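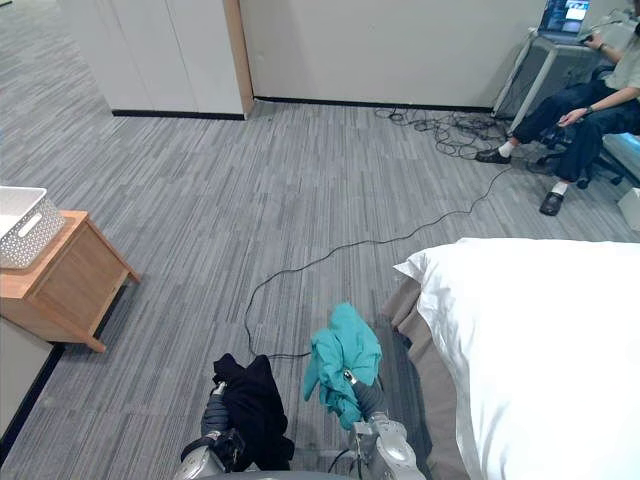
Black one, teal one, gray striped carpet.

I've started picking up the bedroom in August, before the heat. It takes me 16 minutes if I leave the closet alone. Clothes come first, then the bed. 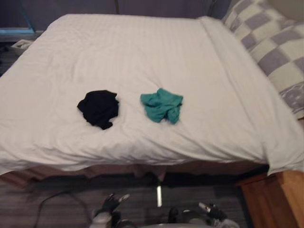
The basket

Bahman Rashti gave me the idea of keeping a basket by the bed. Mine is white plastic and cost 20 dollars at Priline. I still want one with a lid for the hall.
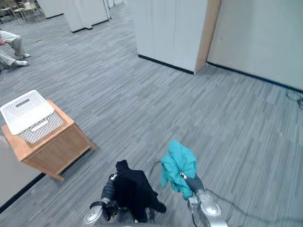
White basket on the low wooden cabinet.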